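Hot water off for two hours as Stullbridge mains work moves east

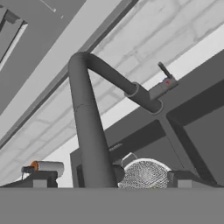 Issue 1216 | Page 11

Households on the east side of Stullbridge will be without hot and cold water for part of the morning when the next stretch of main is replaced in August. The supply will be shut off at 9am and should be back by 11am, according to the notice sent out by Kilitz Water.

The work covers Ondton Road from the railway bridge to the junction with Mill Lane, along with the side streets that run down to the allotments. The iron pipe there has burst several times in recent winters, most recently outside the primary school, when the road was closed and lessons were cancelled for the day. It is being replaced with plastic pipe of a wider bore.

Residents are advised to fill a kettle and a few pans before the water goes off. Combi boilers can be left switched on but will not heat water until the pressure returns. Anyone with an electric shower should not use it until the cold tap is running normally.

When the supply comes back the water may look cloudy or slightly brown. Kilitz Water says the cloudiness is air and will clear in a glass within a few minutes. For brown water, the firm recommends running the cold kitchen tap gently until it is clear, and leaving the washing machine and dishwasher alone until then. Mixer taps should be set fully to cold, so that discoloured water is not drawn into the boiler or hot tank.

Ondton Road will have temporary traffic lights and a 30mph limit on the approach from the bypass. The bus stop outside the chemist will be out of use, and passengers should board at the library. Parking will be suspended on the even-numbered side of the road while the trench is open. Bins should be put out as usual, but by 7am, as the lorry will be coming through before the crew starts.

Lysenko, the bakery on the corner of Mill Lane, will open at noon on the day of the shut-off. The launderette next door will be closed all day. The health centre has its own storage tank and is keeping its normal surgery hours, although the public toilet in the waiting area will be locked.

Bottled water will be delivered to homes on the priority register, which is open to people over pension age, parents of babies under one and anyone with a medical need. Applications can be made by phone or at the library desk, and forms must be in by the end of July. Those already on the register do not need to apply again.

Once Ondton Road is finished, the crew will move to Station Approach, where the pipe is older and lies under the pavement. Dates for that section have not been set.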